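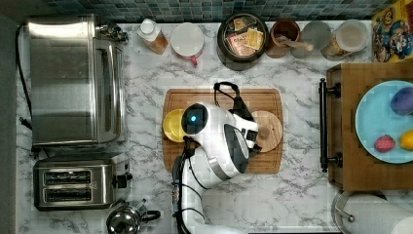 Flandow Alcohol Lamp Set, reviewed 3/13/20

I bought the Flandow set to replace an old lamp with a chipped neck. It comes with a glass lamp, a metal cap, a tripod, a square of wire gauze and 6 spare wicks. There is no fuel in the box, so order some denatured alcohol at the same time.

The lamp holds enough for one long session. I filled it two-thirds full and it burned for 40 minutes before I put the cap on. The flame is steady if the wick is trimmed level and sticks up a quarter inch. Any higher and it leans and leaves soot on the glass.

My main use is heating small beakers for crystal growing. A beaker with 100 ml of tap water took 17 minutes to reach a boil on the gauze. My old Brouwer lamp, which has a thicker wick, did the same job a few minutes faster. If you have gas in your lab, a real burner will beat both of them easily. At home I don't, and for copper sulfate and alum this is plenty of heat.

The tripod is the weak part. One leg was a little short and the beaker sat at a slant. I bent it back with pliers. The ring is also small, so a 250 ml flask fits but anything wider feels tippy.

The cap fits well. I left the lamp filled on a shelf for most of July and lost very little fuel. The Nirden lamp I had before that would be dry in a week.

The instructions are one folded sheet. They tell you to let the lamp cool before refilling, and that warning should be in bigger print. They don't say how to change a wick. You pull the old one down through the collar and feed the new one up from below with tweezers.

The set cost me $20 with shipping. Four stars, one off for the tripod. Replacement gauze is sold separately and the Zukedmont squares fit fine.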